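Zukdale Community Boards > Home and Household > Fabric, Sewing and Laundry

Topic: Dark tablecloth keeps its fold lines, what am I doing wrong?

praloner_lane
Posted in June, 7:40 pm

Hello everybody. I have a question which is maybe very simple for people who grew up with tablecloths. In my family we had only plastic ones.

I bought a big navy cloth from Wosico for our long table. It cost me 49 dollars, so it is not the cheapest one, and I wanted it to look nice. The label says 65 percent polyester and the rest is cotton. It came folded in a flat package and the fold lines do not want to leave. I washed it at 40 degrees (Celsius, my machine came with me from my old country), I dried it on the line and I ironed it two times on the middle setting. After ironing it is better, but when I put it on the table in the evening I still see the lines where it was folded.

With a white cloth I think I would not notice. On the dark color every small line catches the lamp.
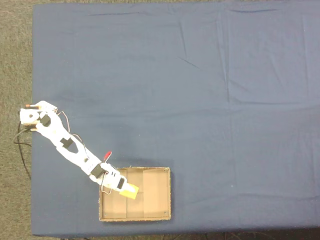 My second worry is the shine. In one corner I pressed harder with the iron, and now this corner is a little bit shiny when you stand at the window. Can it be repaired, or must I live with it? I have guests in nine days and I would like to know if I should try again or buy something else.

Thank you in advance, and sorry for the long message.

tinbucket
Posted 8:05 pm

Iron it on the wrong side. Always the wrong side with dark stuff. And iron it damp, not dry. If it came off the line bone dry you already lost half the battle.

grajales_linens
Posted 8:31 pm

I run a small rental business (Grajales, tables and linens, we do mostly weddings) and I disagree a bit with tinbucket. Damp is right for cotton. With that much polyester, the factory folds are pressed in by weight and they need steam and time. Hang the cloth over a shower rod or a door, steam it from the back, and leave it alone overnight. Don't fold it again after. Roll it on a cardboard tube.

For the shine: lay a cloth wet with half water and half white vinegar over the corner, hold the steam iron just above, then brush with a soft clothes brush. If the fibers only got flattened, it comes back. If they melted, no.

mossy_oak_9
Posted 8:52 pm

Why does everyone want a tablecloth flat like a sheet of glass? Mine goes on the table straight out of the basket. By the time the plates are down you don't see a thing.

tinbucket
Posted 9:10 pm

Because some of us like it flat, mossy. She asked how, not whether.

And I still say damp. I have a poly blend in dark green and I do it damp from the back, medium heat, with a cotton dish towel between. No lines. I never owned a steamer in my life.

praloner_lane
Posted 9:26 pm

Thank you all for the quick answers! I did not know about the wrong side. I must confess I ironed only the front, both times.

grajales_linens, I don't have a steamer, only the steam button on the iron. Is it enough? I looked at the professional ones and the first which I found was 329 dollars, and this is more than I paid for the table.

grajales_linens
Posted 9:44 pm

Please don't spend that. The button is enough for one cloth. Keep the iron an inch away from the fabric, go slowly along each fold, and pull the cloth gently sideways with your other hand, well away from the steam. Let it cool before you move it. People skip the cooling and put it on the table warm, and then new wrinkles set in.

fennelseed
Posted 10:15 pm

Can I add something about the table underneath? I fought with the same problem for a year and then I put a felt pad under the cloth. The lines became much softer to look at, I suppose the cloth sits differently. Also the glasses make less noise. Mine came from the remnant bin and I cut it a little smaller than the table top.

mossy_oak_9
Posted 10:20 pm

OK, the felt pad I can support. I have one too, for the noise.

praloner_lane
Posted the next morning, 6:55 am

Good morning. I made a test yesterday late in the evening, only on one half. I did the steam from the back with the cloth hanging on the door, and I left it there for the night. The long line is almost gone. There is one short one which goes diagonally, and this one is stubborn, but I think I made it myself when I carried the cloth in from the garden.

The shiny corner I will try on the weekend with vinegar. Does the smell stay in the fabric?

tinbucket
Posted 7:30 am

Smell's gone once it dries. Do the other half damp and tell us which side looks better.

grajales_linens
Posted 7:48 am

Fine by me. Same iron, same setting, back side both times, or it doesn't count.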